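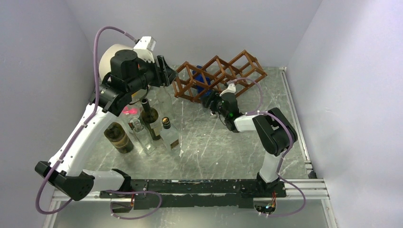
同じ日に二つの好カードがあるとき、放送局はなぜ開始時刻をずらすのか。

二試合を続けて見てもらうためである。同時に始めると視聴者は片方を選ぶことになり、広告枠も互いに食い合う。開始を三時間ほどずらせば、一試合目の終了間際に集まった視聴者の一部がそのまま二試合目に残る。編成の用語ではこれを「流入」と呼ぶ。

スポーツ放送編成論 第4回 配布資料
5月11日(日) 集中講義

1 前回の補足
放映権には、生中継、録画、ハイライト、ネット配信の区分がある。契約書では区分ごとに地域と期間が定められる。前回の小テストでは、録画とハイライトを混同した答案が目立った。録画は試合全体を後から流す権利、ハイライトは決められた長さ以内の抜粋を流す権利である。ニュース番組での短い使用は別の扱いになるので、第6回で取り上げる。

2 事例:Gornelリーグの開幕日
今回の事例では、バスケットボールのGornelリーグを扱う。配信会社Drandsideは開幕日に二試合を中継した。第一試合はColladoの本拠地、第二試合はTrorkvilleの本拠地で行われた。両会場には時差が一時間あり、現地ではどちらも夕方以降の開始になっている。視聴者の側から見ると、午後から夜まで中継が途切れない並びである。

Drandsideの年間中継枠は342試合で、そのうち無料で見られるものは67試合である。開幕日の二試合はどちらも無料枠に入れられた。新規加入の申し込みが開幕直後に集中するため、最初の週に無料枠を厚くする考え方による。無料枠をシーズン終盤に残す方法もあり、どちらを採るかは加入者の解約時期をどう見込むかで変わる。 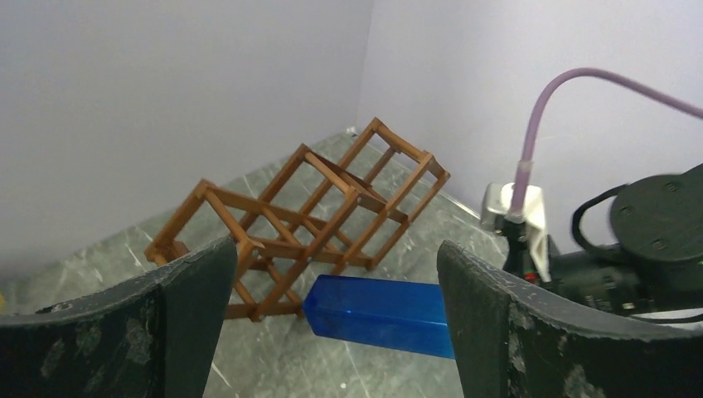 二試合の間には40分ほどの空きが生じる。ここに何を置くかが編成担当者の仕事になる。主な選択肢は次のとおり。
・スタジオでの第一試合の分析
・第二試合の会場からの中継(選手の入場、練習)
・過去の対戦の再放送

第一試合が延長に入ると、この空きは短くなる。延長は一回5分だが、タイムアウトや反則による中断を含めると実際には15分前後かかる。したがって、間に置く番組は途中で切れるもの、または順序を入れ替えられるものが望ましい。再放送は切りにくいので、最後に置くか、短い場面集に編集しておく。

3 視聴者数の読み方
視聴者数には「平均」と「最大」がある。平均は放送時間全体をならした数、最大は最も多かった時点の数である。発表資料では最大だけが大きく書かれることが多い。比較するときは必ず同じ種類の数どうしを使うこと。

演習用に、第二試合の会場の入場者数を2,665人、そのうち招待客を300人とする。有料入場者は2,365人になる。入場者数と視聴者数は別の指標であり、足し合わせて「観戦者数」とすることはしない。レポートでこの誤りがあった場合は減点する。

4 用語
編成:番組を時間順に並べること。
裏番組:同じ時間帯に他局が流す番組。
独占:一つの事業者だけが中継できる契約。ただし、ハイライトは独占の対象から外れることがある。
予備枠:延長や中断に備えて空けておく時間。

5 課題
(1) 二試合の開始時刻を同じにした場合の利点を二つ挙げ、それぞれ二、三行で説明する。
(2) 第一試合が二度の延長に入ったと仮定し、間の番組表を作り直す。分単位で書くこと。
(3) 無料枠を開幕週に集める場合と、終盤に残す場合を比べ、どちらかの立場で論じる。A4一枚以内。

提出は6月の第一回授業の開始時まで。(2)は表計算ソフトで作成してもよいが、印刷して提出すること。次回は屋外競技の中止と順延を扱うので、教科書の第5章を読んでおくこと。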